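Speaker notes - Reto Kälin
Buying a robot skill you have only seen in simulation: four weeks with the Rusix trial
Skorotton packaging and fulfillment meetup, July 1, 2024

Before starting
Slot is 30 minutes including questions. Aim to stop talking at 20. Ask the room who has been pitched a simulation package. Don't ask who bought one, people get shy.

Slide 1 - title
I run operations at Drimilwood. We pack award sets for schools and sports clubs: trophies, certificates, the bits and pieces that go with them. Short runs, every order different. That makes us a poor customer for old-style automation and a very attractive customer for anyone selling the new kind.

Say up front that nobody paid me to be here. Rusix gave us the trial at no charge, same terms as anyone who signs their form. They saw my slides last week and asked for two wording changes. I made one of them.

Slide 2 - what is on offer
Keep this plain. Rusix sells a subscription in two layers. The first is a simulator with a library of tabletop tasks: an arm, a table, a shelf, things to pick up and put away. The second is a set of trained skills that ran in that simulator and that you can, in their words, "carry over" to your own arm. You can get the first without the second. The sales deck is written so you may miss that.

The reseller for our region is Vukčević. They do the setup, and they do the support calls. If you sign, your contract is with them. I would read that twice.

Slide 3 - why we looked
Packing award sets has one step we can't staff well, the step where loose items get sorted into a divided shelf before boxing. It is dull, it's hard on the back, and people quit over it. I would like it to go away. So I was ready to like this product. Please keep that in mind when I complain about it.

Slide 4 - the pitch
Read the sentence from the deck slowly: "Train today, deploy tomorrow."
Pause.
We are in week nine.
(Only the first four of those were the trial. The rest was waiting for a mount. Say this, it's only fair.)

Slide 5 - what the simulator does well
Give credit here and don't rush it.

Wendelin Wyss did the hands-on work for us. He had the software going on an ordinary workstation by lunch on the first day. He comes from the packing side, with no background in robotics, and he could set up a table layout, move items around and run the task over again without calling anyone. For training people to think about layout, I would pay something for that alone.

You can try things that would be slow or expensive on a real bench. Lay the shelf down flat. Put something tall near the arm and find out whether the path goes past it. Wendelin moved our planned shelf position after an afternoon of that, and I think he was right to.

The manual is decent. It's 141 pages and the index works. Those who buy industrial equipment know how rare the second part is.

Slide 6 - what the simulator does not know
This is the main part of the talk. Slow down.

A rolled certificate is a bad object. It's light, it rolls, and it dents if you squeeze. On our line it comes with a ribbon or a sleeve, and the sleeve slides. In the simulator a scroll is a solid shape with friction assigned to it. You can close two fingers on it all day and it will never crease.

I asked where the friction value came from. The answer was "tuned for stability." Stability of what? Of the simulation. They chose a number that keeps the scroll from jittering on screen. That's a reasonable thing to do if you are writing a simulator. I don't see what it tells me about paper.

Then the trophy. Ours have handles, a shiny finish and a base that is heavier than the cup. Cameras hate shiny. The rendered ones have highlights too, nice ones, but the light in the simulator stays where you put it. We have a roof window over bench two and the light walks across the table all afternoon.

Slide 7 - the success rate
Rusix publishes one figure for the shelf task. I'm leaving it off the slide on purpose, and here's my reason: when I asked how many runs were behind it I was told 138, and when I asked how the starting positions were chosen I was told they were "representative." I asked for the list. I'm still waiting for the list.

Questions I would put to any vendor who shows you a figure like that:
What ends a run? Does a scroll resting on the edge of a compartment pass?
Who moved the items back between runs, and to where?
Were failed runs looked at by a person, or only tallied?
Was the skill trained on the same layouts it was tested on?

We got a clear answer to the first. Touching the shelf counts. For us, touching the shelf is a mispack.

Slide 8 - what we tried
Describe it simply, don't oversell. Wendelin built our layout as closely as the tool allows: one arm, the shelf on its back with the open side up, award items out on a white table. He ran the supplied skill first, unchanged. Then he moved things a little at a time.

General impression, no table of results, we weren't careful enough to deserve one. With items near where the supplied layout had them, it did well. As they got further away it became hesitant, and with the scroll lying at an angle it would sometimes come down off-center and push. I have seen new staff do exactly that. New staff stop doing it by the second day.

If somebody asks for the data: it's a shared notebook and Wendelin's handwriting, they can have it.

Slide 9 - carrying it over
The word I want people to be nervous about is "transfer."

The rendered arm looks like a good arm. Whatever arm you own will have its own slack, its own cable that catches, its own fingertips that wear. Rusix says the skill adapts with "a short calibration session on site." Vukčević quotes that session as a separate item, per visit, with travel. The deck has no upper limit on how many visits it takes. I asked for a cap and was told that most customers don't need one. Then it should be cheap to give me one.

We have not done the on-site session. I can't tell you whether the skill works on a physical bench. I want to be very clear about that, in both directions. If a Rusix person in the room says it works, they may be right, and I'd like to come and watch.

Slide 10 - money
No prices, we signed something. What I can say is how the cost is shaped. The simulator is a flat yearly fee and I think it's fair. The skills are priced per task, and "task" is defined by them. Moving our shelf from the left side of the bench to the right was, on their reading, a new task. We argued. They dropped it for the trial and left the wording in the contract.

Our own estimate is that the per-task fees would pass the flat fee after about a season of normal orders. Your orders are probably steadier than ours. Do the sum with your own.

Slide 11 - things I got wrong
I assumed that a smooth render meant careful physics. It's an easy mistake and I made it in front of my boss.
I let Vukčević choose the items for the first demo.
I didn't ask about the gripper. The supplied skill expects two fingers. We had been planning on suction for the flat boxes, and that's a different product line with a different waiting list.
Should also have brought in the packers earlier. They knew about the sleeves sliding. I learned it from a support ticket.

Slide 12 - where we are now
We're keeping the simulator for a year. Wendelin uses it for layout and he's good at it. We are not buying any skills until one has been shown on a real arm, with our scrolls, under our roof window, and with our people setting the table.

I've sent that as a written condition. Vukčević said they would "explore" it. Rusix has been more direct and said the end of July might be possible. I wrote "might" in large letters on my calendar.

Slide 13 - what to ask for, if you are being pitched
Leave this one up during questions.
Get the starting positions, in a file.
Get the definition of success in one sentence, in the contract.
Ask to see the failures. If there's a video of successes then there was a recording of the rest.
Bring your worst item to the demo and put it down yourself.
Get a cap on site visits.
Find out what happens to your layouts when you cancel. Ours stay on their server for a period nobody could name on the phone.

Likely questions
"Is simulation useless, then?" No. I use it. I object to the invoice that treats it as proof.
"Would a second arm help?" Don't know. We tried a single-arm setup only. Pass this to Wendelin, he has opinions.
"Would you recommend Rusix?" The simulator, yes, for a shop our size with one curious person who has the time. The skills, ask me when I've seen one pick up a real certificate without bending it.
"How is it compared with the other vendors?" We looked at no one else in any depth. Say so and move on.

If there's time left, leave the last slide on and let people come up to the laptop. Wendelin has the layout loaded. Charger is in the side pocket.
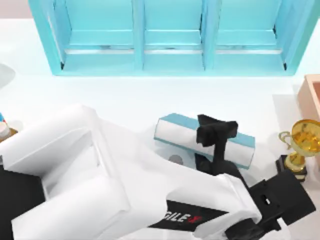
Slide 14 - Shelf task in the simulator, gripper at the scroll, trophy off to the right.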